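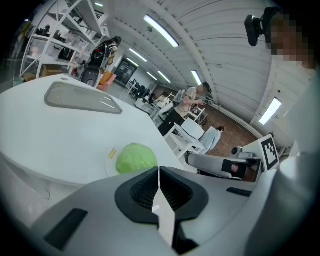
White tabletop with a tinted gray panel set into it

Should we put our shorts online before we send them to festivals?
Posted by pierogi_pictures in Film & Web Series, Monday, March 5, 2018

Hi all! I help run a tiny Polish American film group called Wróbel. We've got two finished shorts, one a comedy about a wedding band and the other a quieter thing about a grandmother who won't sell her duplex. We also have a brand new website that's been sitting there looking pretty with almost nothing on it. Our mailing list is up to 200 people (yay!) and they keep asking when they get to see something.

My problem is that half the group wants to post both films right now, for free, while people still remember who we are. The other half wants to hold everything back and submit to festivals first, starting with Rarncombe in May. Somebody told us most festivals won't take a film that's already on the web, and somebody else told us that's an old rule and it doesn't matter anymore for shorts. I've read a bunch of submission pages and came away more confused than when I started.

We spent 3000 dollars on the wedding one, all from friends and family, and those folks would like to see it too. Can I send them a private link without wrecking our chances? And if we do hold the films back, what on earth do we put on the site in the meantime? We're on Grastier for the video hosting, if that matters.

reelslow_ohio
I've been through this with a few shorts of my own, so let me take it piece by piece.

The old rule is half alive. Some festivals don't care at all if a short has been online, some only care whether you're asking to be in competition, and some really do want to be the first ones to show it. You have to read the page for each one, and look for the words "premiere status" and "publicly available." If the page doesn't say anything, write to them. A two-line email is plenty, and save the reply in case a different person handles your film later on.

What I'd do is make a list of the festivals you'd truly be excited to get into. Keep it short, because fees add up fast. If even one of them is strict, hold that film until you hear back. You can always put a film online later but you can't take back a public posting, and pulling it down doesn't always fix things.

You don't have to treat both films the same, either! Your wedding band comedy sounds like the kind of thing people pass around, and the grandmother one sounds more like a festival film to me (I haven't seen them, so grain of salt). I split mine that way a few years ago. The online one got me more emails from strangers than all my screenings put together, and the festival one got me into rooms with people who later worked on my next project. I was glad to have both going.

For friends and family, a password link is normally fine. Check that the video is set so it doesn't show up in search or on your public profile page. I'd also change the password once everyone has watched, since these things get forwarded to cousins you've never met.

tapedeckauntie
just post them. life is short and so are your movies lol. we waited a year and a half on festivals and by the time we put ours up the lead actress had moved and the whole cast had stopped talking about it

subtitle_nerd
Agree with most of the first reply. Adding a few things on the website part, as I look after the site for a theater group and we had the same empty shelf problem.

Cut a trailer or one clean scene for each film and put those up. Most places I've submitted to were fine with a trailer, but do check. Then give each film its own page with a still, the running time, the full cast and crew, and a contact address that somebody really reads. Programmers look you up. I had one tell me she couldn't find our director's email anywhere on our site, and it was under a menu that didn't open on her phone.

Also, start on your subtitles now if there's any Polish in the dialogue. We left ours to the last week and they were full of typos. Get a person who wasn't on the shoot to read them against the film. The wedding one probably has songs in it too, so please make sure you have permission for the music in writing, for festivals AND for online. Those can be two separate permissions.

For the mailing list, we use Nerow and send one short note a month. Ours that do best are the plain ones, like a 4 minute chat with the sound person about how she recorded the rain. Your subscribers would probably enjoy hearing how you found the duplex.

pierogi_pictures
Thank you!! There's an accordion player in the comedy and I'm now pretty sure we only have his okay by text message, so that's tonight's job. I think we're going to split them like reelslow said. I've emailed Rarncombe about the grandmother film and I'll post back here when they answer.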